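From: Mahlet Gebretsadik
To: Haretti Residents mailing list
Subject: Re: Tables in the shared dining room

Dear members,

Thank you to all who wrote in on this subject. Letay Moges asked the following on Sunday:

> Could the office confirm whether the white tables are staying?
> I was told that Stodov would be taking them back in July, and
> we would rather keep them if the price is fair. Also, what
> should we be using to clean the tops?
> Letay

The tables will remain. The supplier has agreed to a purchase price of 3,000 for the set, against 4,000 for new ones, and payment will be made from the furnishing budget – no additional charge will appear on the monthly statements.

With regard to cleaning, members are asked to use a soft cloth with warm water and a little dish soap. Scouring pads and bleach must not be used on the white surface. Please take the cloth out to the edge as well, and do not leave water standing along the light-brown strip. Crumbs should be wiped up before the next group sits down at 2 p.m.

Requests to move a table to another room should reach the office by 10 a.m. on the day concerned.

Mahlet Gebretsadik
Haretti Residents Office
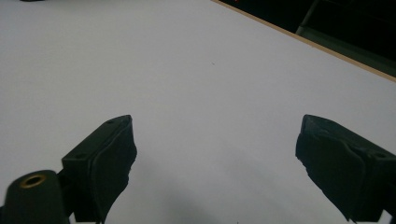 Hagos Asfaw wrote:
Thank you, the price seems fair to me. May we use placemats with rubber backing, or do those leave marks on the white?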